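Television Drama, Unit 5: The pilot episode

These notes go together with the viewing of Skekholm, episode one. Please read them before the seminar and bring your own remarks on paper.

What a pilot must do
A pilot has to sell the series two times: first to the channel, later to the audience. It must show the world, the main person and the problem that can continue for many hours. Many pilots fail in the first of these tasks, as they explain the world in dialogue and the viewer gets tired.

The case of Skekholm
The series plays in Brarness, a fishing town of 860 people, where the ferry stops coming. In the opening we do not hear the word "ferry" at all. We see a ticket office with closed shutters, and a woman who still waits there with her suitcase. The information comes slowly – some students find it too slow, and we will discuss this.

Compare it with Finon, where a voice tells us the whole history of the colony before the title. Which opening gives more questions to the viewer? Note that more questions is not always better.

Cold open and title
The cold open is the part before the title. In Crichton it is very short and has no main character in it. Mark the minute where you first understand who the story is about.

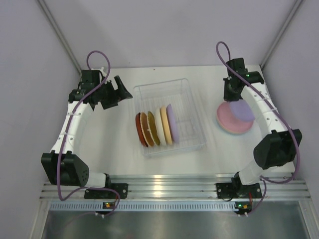 Homework for March
Write a cold open for a series of your own, 500 words at most. Add a note of 100 words on what you decided to hide from the viewer. Use only action and dialogue, no voice-over. Late texts are read, but they do not get comments.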